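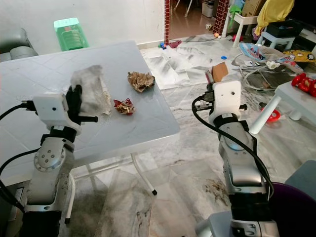 Crumpled paper on a white table with a faint diamond pattern.

Zorari 34 Litre Pedal Bin: Assessment for Shared Rooms

Summary
The Zorari is a pedal-operated bin with a removable inner bucket and a slow-closing lid. It was assessed by the Trotley Household Goods Panel between spring and September, in the staff kitchen at Clermont House and in the ground-floor tea room of the same building. The panel recommends it for kitchens used by up to 30 people a day, with reservations about the lid hinge and the price of replacement liners. It is not recommended for unsupervised public areas.

Background
Clermont House replaced its swing-top bins last year following repeated complaints about smell and about paper left on tables and worktops. The property office asked the panel to examine three pedal bins of similar size. The reports on the other two, the Cabrera Standard and the Cabrera Slim, have already been issued and are referred to here only where a comparison is helpful.

Two Zorari bins were bought at the ordinary retail price. The supplier was not told that they were intended for assessment.

Construction and delivery
The bin arrives assembled, apart from the inner bucket handle, which clips into place by hand. One of the two handles was stiff and had to be warmed in water before it would seat properly. The outer body is brushed steel with a plastic rim at the base. The inner bucket is grey plastic and has a small notch at the back for tucking in the loose end of the bag.

The instruction sheet is printed on one side and covers fitting, cleaning and the guarantee. The guarantee runs for 6 years on the body and 2 years on the pedal and hinge. Members considered the second period short, given that the pedal and hinge are the only moving parts.

Pedal and lid
The pedal is wide enough for a work boot and sits slightly higher than on the Cabrera Standard. Staff of differing heights reported no difficulty. The bin stayed in place on vinyl flooring, but on glazed floor tiles it crept backwards with use and came to rest against the wall, where the lid then struck the paintwork. A strip of rubber matting beneath the base cured the fault. Buyers with tiled floors should allow for this at the outset.

The lid closes slowly and almost without sound. It can be held open by lifting it past the upright position, a feature which was welcomed when plates were being scraped after lunch. In the tea room, however, the lid was regularly left up, and the benefit of a closed bin was lost for much of the afternoon.

By the end of the assessment the hinge on the tea room bin had developed some sideways play. The lid still closed, although it no longer sat level with the rim. The kitchen bin showed no such wear. The supplier's service desk was contacted in the usual way and sent a new hinge without charge. Fitting it required a small cross-head screwdriver and some patience, as the rear screw is set deep in the casing.

Capacity
The stated capacity was found to be fair where the waste is mixed. Light paper waste is another matter. Napkins, paper bags and cake cases take up a good deal of room unless pressed down, and on busy days the tea room bin was full by 3 o'clock. The kitchen bin, which received mostly food scraps and packaging, was emptied once daily and rarely needed more.

Liners
Zorari sells its own drawstring liners, and the instruction sheet advises their use. They fit closely and did not tear during the assessment. They are also considerably dearer than general-purpose bags. The panel tried two ordinary brands of a suitable size. Both served, though the top edge showed below the lid and one brand slipped when heavy waste was dropped in.

The property office estimates that the two bins would use 292 liners between them over the working year at Clermont House. At that rate the difference in cost is sufficient to influence the choice of bin, and purchasing staff should include it in any comparison.

Cleaning
The inner bucket lifts out cleanly and may be washed in a large sink. The steel body marks easily and requires a dry cloth after wiping if streaks are to be avoided. Crumbs gather in the channel behind the pedal, which cannot be reached without turning the bin on its side. The Cabrera Slim is better in this respect, having a plain flat back.

Comments from users
Comment slips were left in both rooms. Most of those returned were favourable and mentioned the quiet lid. Orlando Cáceres, who manages the tea room, wrote that the bin was "a clear improvement, but I would want one a size larger for the summer." Several users asked for a second bin for recycling, a matter outside the scope of this report which has been passed to the property office.

Recommendation
Recommended for staff kitchens and small meeting rooms. Where the waste is chiefly paper, a larger model should be considered or a midday emptying arranged. The rubber matting should be ordered at the same time for any tiled room.

Ratings
Construction: good
Ease of use: very good
Capacity: fair
Cleaning: fair
Running cost: poor with own-brand liners, good with ordinary bags
Overall: good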